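Slot wall over the bench, worth it?

keir_b
Clearing out the old Dell desktops this month. Put slotted aluminum up behind the bench, 80 for the lot, secondhand. Gray plastic tray just leans on it for now, want to hang it properly. Anyone done this

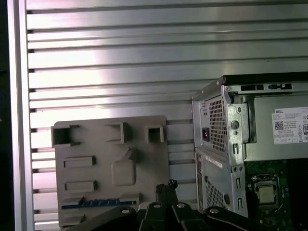
Mostly need somewhere for screws and brackets while a case is open. Tired of losing them on teh floor.

arkness89
Skip it. Pegboard. Cheaper, hooks everywhere.

walatmont
Disagree, pegboard sags. T-nuts and two small brackets, done. Check slot width first tho

arkness89
Mine hasnt sagged in 9 years

keir_b
ok going with t-nuts. Will measure tonite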